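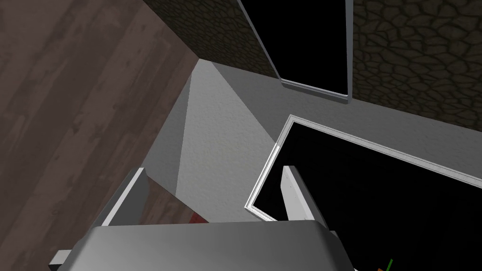

Service Robotics, Unit 7: Household chores as a manipulation problem
Lecture notes, revised 23 Dec 2019
Lecturer: Slavica Georgiou. Lab classes: Frans Van Hecke.

7.1 Scope

Unit 6 dealt with navigation between rooms. The present unit starts once the base has stopped and the arm has to do something useful. We restrict ourselves to domestic tidying and light shop-floor work: picking up, putting down, opening, closing, wiping. Cooking and laundry folding are left to Unit 9.

The question set for the term essay is whether a machine can do such chores yet. An answer needs a named task, a named setting and a stated failure rate. "Robots can load a dishwasher" is not acceptable as a claim in coursework. State which dishwasher, which dishes, who placed them and how many attempts were made.

7.2 What makes a chore hard

A chore is normally specified by its end state (floor clear, door shut) and the robot must find the sequence of actions itself. On a production line the sequence is fixed and the parts arrive in known positions. In a home neither holds.

Three sources of difficulty are treated separately in these notes.

Perception. Black panels, glass and glossy surfaces give poor depth readings on most sensors. Patterned surfaces such as stone or wood grain are easier to match between views, but a small object lying on them may be missed. The gripper itself hides part of the work area, usually the part that matters most in the last few centimetres of the reach.

Contact. A two-finger parallel gripper copes well with boxes and handles. It does badly with flat items lying flush on a floor, where there is nothing to close on. Common remedies are sliding the item to an edge or changing to a suction tool.

Recovery. A person who drops a spoon picks it up again. Most published systems stop, or carry on as though the spoon were still held. Check for this when reading results.

7.3 Simulation and the Leka exercise

Lab work is done in simulation first. Each pair receives the Leka room set and a budget of 2000 trials, of which the last 30 are scored. Object positions are changed between trials. Lighting is held fixed until week 3.

Rendered rooms are cheap to vary and never wear out a gearbox. Friction, soft materials and cable drag are modelled poorly, so a policy that succeeds in simulation should be reported as exactly that. Pairs who wish to transfer their work to the Grendley arm must book a slot with Frans Van Hecke before the end of March.

Record for each scored trial:
start position of the object
grasp achieved (yes/no)
end state reached (yes/no)
time taken
any collision, including light contact with walls or frames

7.4 Position at the time of writing

Vacuuming open floor is a solved product. Picking up known rigid objects in a tidy room is feasible at low speed. Clearing an untidy room without supervision is not yet dependable enough to sell.

Reading for next week: the Narkavach shelf-stacking report, sections 2 and 3. Bring the error tables.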